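Home | Issues | Authors | Contact

4. Shared tables and what remains on them

4.1 Setting

The second part of our study was done in the Ranimier building in Cemthorpe, where several small groups use the same work tables one after another. There is no cleaning service for the tables. Each group is expected to leave the surface ready for the next one, but the house rules do not say what "ready" means. We wanted to learn how the users understand this word in daily practice.

We followed 14 tables during the month of April. At the end of each session one of the authors visited the table and wrote down what was left on the surface. In total we made 128 visits. The users knew about the study, but they did not know the hour of the visit. After the last week we held short talks with 6 users, in which we asked them to explain how they decide that a table is finished.

4.2 Kinds of remains

We follow Habte in separating the remains into 2 classes. The first class is objects, meaning all things that a person can pick up with one hand and carry to another place: trays, cloths, tools, cups. The second class is residue, meaning crumbs, dust, stains and marks. This separation is simple, but it was useful for us, because the users speak about the two classes in very different ways. An object on the table has an owner, or it is believed to have one. Residue has no owner, and the users often said that it "was there before."

The tables in the building are old and most of them are marked by earlier work. Marks of this type cannot be removed with a wet cloth, and we did not count them as residue. It was sometimes difficult to decide — a gray smudge may be fresh dirt or an old scuff — and in such cases we touched the surface with a damp paper. If the paper stayed clean, we wrote "wear."

4.3 Objects hide residue

Empty containers were the most difficult objects for the users to judge. A full tray is clearly in use and an empty one could be put away, but in the talks the users said that they prefer not to move an empty tray which may be needed in the next session. The table in Figure 3 is a case of this kind, with an empty black oval tray on the worn white top, a crumpled navy cloth at the left side and a patch of dark crumbs in the open area at the right. We scored it with two objects and one residue.
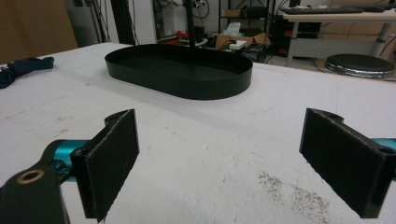

Figure 3. A shared work table with objects and residue.

The presence of a cloth did not mean that a table was wiped. In our notes a cloth and crumbs were often written down for the same visit, and the users gave us a reasonable explanation: the cloth is kept for spills, while dry crumbs are brushed away by hand or left. Moltitz describes the same habit in home kitchens. We therefore do not use the cloth as a sign of cleaning in the next section, and we treat it as an object like any other.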